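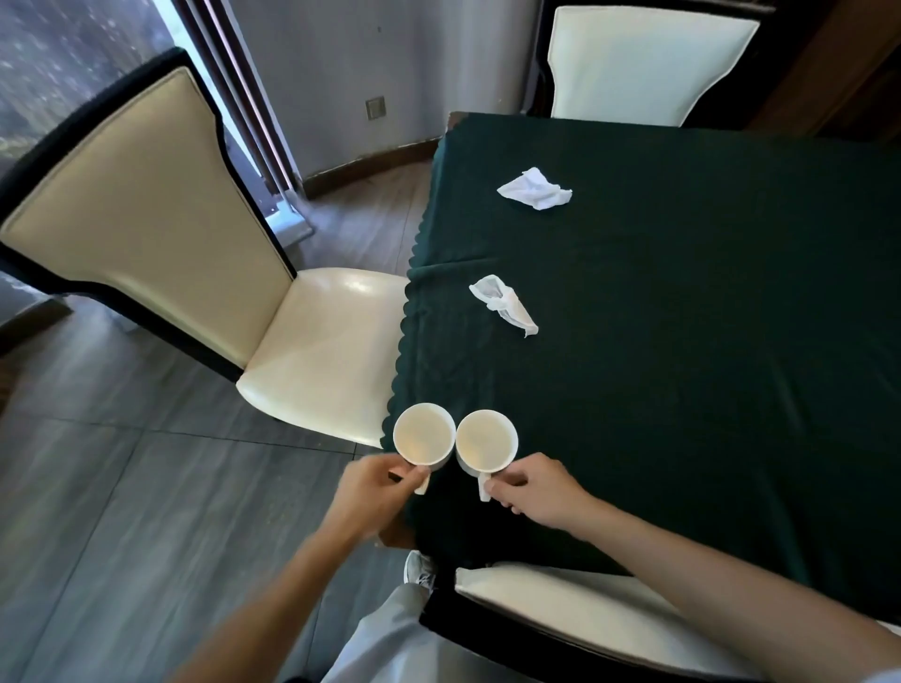

Two mugs, one green tablecloth, napkins still to be dealt with.

In praise of the slow clear

By Candela Benítez
Sunday, July 20, 2014

I love clearing a table. There, I've said it, and my sister has already told me it's a worrying thing to put your name to. She loves cooking and hates everything that comes after it. I'll cook if I have to, but give me the ten minutes when everybody has pushed back their chairs and wandered off and the cloth is all creases and crumbs, and I am as happy as I get indoors!

My argument is that we've got into the habit of rushing this bit, and we're missing out. Most people I know clear a table as though the house were on fire. Plates get stacked with the forks still between them, glasses get pinched together by the rims, the cloth gets yanked off and balled up with half the bread inside it. Then they sit down in front of the television with their shoulders up around their ears. I used to do it too. I waited tables for two summers at a place called Musmont, down by the ferry, where we had 27 tables and a boss who timed us, and it took me years to get that pace out of my arms.

What cured me was mugs. White ones, nothing special, the sort with a proper handle you can get your fingers into. Mugs are the last things left after a long lunch, long after the plates have gone, because people will sit over the dregs of a coffee for an hour and call it half a cup. They mark where the talking was. If two of them have ended up side by side, somebody moved chairs to hear a story better, and I like knowing that when I pick them up. One in each hand, by the handles, and off to the sink. You could hook four on your fingers, sure. I can still do it. But then you're thinking about your fingers, and I'd sooner be thinking about the story.

Napkins next. I'm fond of a paper napkin, and I know that puts me on the wrong side of plenty of readers of this page (the letters after my June piece on place mats were very firm). We have cloth ones for Christmas. For the rest of the year I like paper, partly for the washing and partly for what people do to it. Some fold theirs back into a square as if it might be used again. My brother-in-law Iker twists his into a rope while he's arguing, and you can tell how the argument went by how tight the rope is. My mother scrunches hers into a ball and tucks it under the plate, where she believes it can't be seen. I gather them up one at a time and it's like going round the table again saying goodbye.

And then the tablecloth! I will defend the tablecloth against anyone. There's a fashion for bare tables and I can see the appeal, wood is lovely, but a bare table looks the same at nine in the morning as it does at nine at night. Put a cloth on it and lunch has a beginning. I'm keenest on dark green. It makes white china look its very best, it forgives gravy in a way that cream never will, and it goes with any colour of chair you've inherited. A wavy edge is better again, even if it's a pest to iron. I don't iron the fold lines out, by the way. A crease across the middle tells your guests the cloth came out of the cupboard for them, and I think that's a kindness.

A woman at the Ibarra market sold me a cloth years ago and told me to shake it out the door and never over the sink. I've stuck to that. The sparrows have noticed.

I know there are households where ten slow minutes simply can't be had. If you've got a baby on your hip or a shift starting at six, stack it all up and run, with my blessing. And if one person in your house is doing every single clear, slow or fast, then the first thing to change is who's doing it. Pleasure in a job depends a lot on having been able to say no to it. In our place we take turns, though I've been known to swap.

But try it once on a day with nothing after it. Leave the radio off. Carry less than you can. Push the chairs in when you've finished, and leave the cloth on till morning if it's clean enough. Mine usually isn't.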